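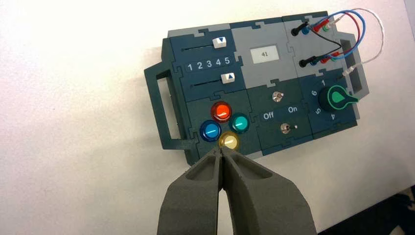
The Tramden six-module board, gripper at the yellow button.

Review: Tramden modular task board
July 22, 2020

We bought this board to test button, slider and cable routines on a small arm. It cost $229 with the plug leads included.

The panels lock together with puzzle-type tabs and have held well. Sliders and toggles are fine. The screen is small but readable.

The trouble is the button panel. On run 423 the yellow button stuck down after a press. The board kept reporting contact, our script took that as "not there yet," and the arm kept pushing until the force limit tripped. The board slid 8 mm and one fingertip pad split. No one was hurt, but a hand on the table would have been in the way.

Huttunen, the distributor, sent a new panel in August of last year for an earlier sticking fault, so this is our second. The part number is 3612 both times.

If you buy one, clamp it down by the handles and put a timeout on every press. Set your force limit low. The Sumoner board we used before had stiffer buttons and never jammed, but it has no cable panel.

Three stars out of five.

We use cookies to improve your visit. Accept | Settings
© 2020 Turkbridge Bench Reviews | Contact | Back to top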